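Zasora opens Skundier kitchen counter range to small apartments

JORKPORT, May 2025 – Home fittings maker Zasora has added a one-piece counter and sink to its Skundier range. The new unit is meant for apartments where the kitchen counter is also the desk, the bookshelf and the place where the mail gets dropped.

The unit pairs a white countertop with a rectangular beige basin set into it. A low white cabinet can be fitted along one side, at a height that suits books or a lamp as well as dishes.

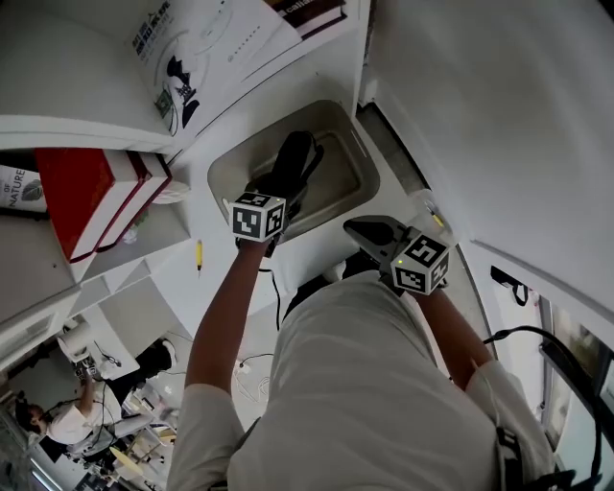 2 min read

Red hardcovers on the white surface to the left, a yellow pen on the counter and a clear plastic cup near the edge – the Skundier counter is planned for this kind of everyday use. Zasora chose beige for the basin after customers in Jorkport said in April that an all-white kitchen felt cold to them.

The range was drawn up with the design studio Lahlou, which also worked on the Zasora hallway line. Lahlou kept the corners of the basin plain and left the stretch of counter past the sink clear of fixed racks, so that a large box or a bag of groceries can be set down there while it is unpacked.

The counter and sink cost $1,029 as a set. With the side cabinet the price is $2,000. Delivery within Jorkport is included, and fitting can be booked at the time of order.

The first 50 sets are on sale now at the Zasora showroom in Jorkport. Orders for other cities open once these have been delivered. Color samples of the basin and the countertop are available at the showroom desk or by mail on request.

Press contact: Zasora press office, Jorkport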